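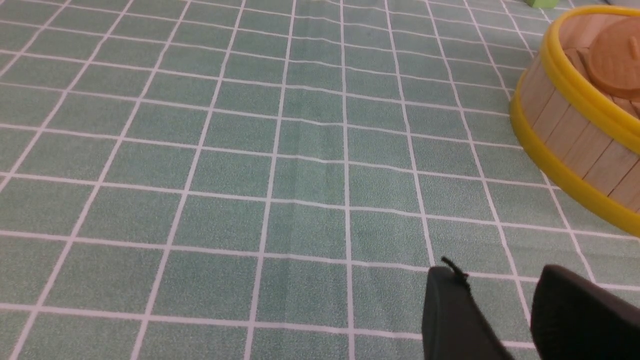

Workshop notebook, textile dyeing, 9 Aug 2025

Second bath of the green today. I write it down in the same evening, because in July I waited and then I could not read my own numbers for the soda.

Recipe as before: the Prilach yellow and a small part of the Flurnov blue, mixed dry, then made into a paste with warm water before it goes in the pot. The paste was smoother than last time. I passed it through the old nylon stocking two times and there was almost nothing left in it. Please do this also if you take over the bath, the blue makes dark spots when it is not dissolved well.

Fabric: 355 g of the cotton twill from the Tredus roll, dry weight. I washed it the evening before with the plain detergent and it went in the bath wet. I had wanted to put in the linen pieces also but the pot is too small for both, and the cotton needs space to move.

Bath temperature 67 C when I put the fabric in. I know that this is too warm for the Prilach yellow, the sheet says to start lower and go up slowly. I was impatient with the thermometer, and when I looked again it was already there. The color took very fast in the first minutes. I stirred without stop until it looked even, then every few minutes.

Salt in three parts, as always. Soda after the last salt, dissolved in a separate jug and poured along the side of the pot, with the fabric pushed away to the other side. It was nearly 2 hours from the first salt until I took the fabric out.

Rinsing was long. Cold first, then warm, then hot with a little detergent. The water stayed blue much longer than it stayed yellow, so I think the blue did not fix so well. Question for myself: is it the age of the powder? The Flurnov can was opened before I came here and there is no date on the lid. I have put a piece of tape on it with the word OLD. If somebody knows when it was opened, please write it on the tape.

Result on the line: a green that is more yellow than the sample card, and a little lighter. I like it, but it is not the color which was ordered. Along one selvage there is a paler band, as wide as a finger. This part was folded in the pot, I saw it too late. For the napkins we can cut around it. For the long curtain we cannot.

Strips cut and labeled:
A, from the middle, no treatment after rinsing
B, from the middle, pressed with steam
C, from the selvage, with the pale band
All three are in the envelope at the back of this book. Please do not leave them on the windowsill like the last ones, I will make the light test separately, with a half covered by card.

B came out a little darker than A directly after the iron. I compared them again after one hour and could not see a difference any more. So the color must be judged only when the strip is cool. I believe somebody wrote this already in the front of the book, but I did not find the page.

About the Onyeka fixer: I did not use it today. The small bottle is enough for one bath and I want to keep it until the recipe is right. In the July test it made the hand of the cotton stiff, and this did not go away with washing. Perhaps half of the quantity would be sufficient. To try on scraps.

For the next bath:
- start at 40 C and stay with the thermometer
- new can of blue, if the order has arrived
- same yellow, a little less of it
- bigger pot, the one with the dent, if it is free
- weigh the soda on the good scale, the kitchen scale jumps

The used bath is still in the pot with the lid on. I would like to put the wool samples in it tomorrow with some vinegar, only for curiosity. I don't expect much from this. If you need the pot before me, pour it away and rinse the sink immediately, the enamel there takes the blue and the scrubbing is not nice work.

Gloves: the last pair in the large size has a hole in the left thumb. My thumb is green. Ordered more.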